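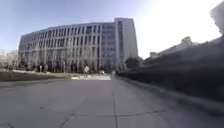
The long curved building and the slab walkway

Teltov's new record: anyone else stuck on side two?

tapehiss_marla
OK so I've had the new Teltov album on since Wednesday and I can't get past side two. Side one is what I wanted, all murky drum machine and that voice way down in the mix. Then "Sterel" starts and suddenly it's a ballad?? With strings? I bought one of the 1000 white vinyl copies (number 788, if anybody cares) and I've played the first half to death. Talk me into the rest.

lowpass_lenny
Can't, I'm with you. The first two records on Cerkden were so much stranger. This one sounds like they got a bigger budget and spent it on a violin player.

mothwing
Hard disagree, Lenny! "Sterel" is the best thing they've ever done. Put it on headphones and listen to how the bass drops out right before the second verse. I was walking when I first heard it and had to stop.
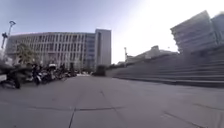
Re: side two

lowpass_lenny
I did the headphones thing. Still hear a violin player.

gus_on_the_bus
Saw them at Watkins last month and they played "Sterel" third, no strings, just the two of them and a lot of feedback. 12 minutes long. If that version had made the album I don't think we'd be having this argument. Merch table wanted 25 bucks for a tape, so I went home with a sticker.

tapehiss_marla
12 minutes of feedback sounds like my kind of ballad. Did anyone record it?

mothwing
I'd like to hear it too, but I don't get why pretty is a problem. The old stuff has tunes, they're just buried. Go back to the first EP and hum it.
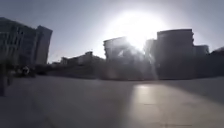

quarterinch
Moderator, Dream Pop & Drone

Moved this over from General. Gus, if a recording does turn up, please check that the band is fine with it before you link it here. Marla, my vote is to start side two from the last track and work backward. I did that by accident (dropped the needle in the wrong spot) and "Sterel" made a lot more sense coming after the noisy ones. Lenny will hate it either way.

lowpass_lenny
Confirmed.

tapehiss_marla
Trying it tonight, will report back!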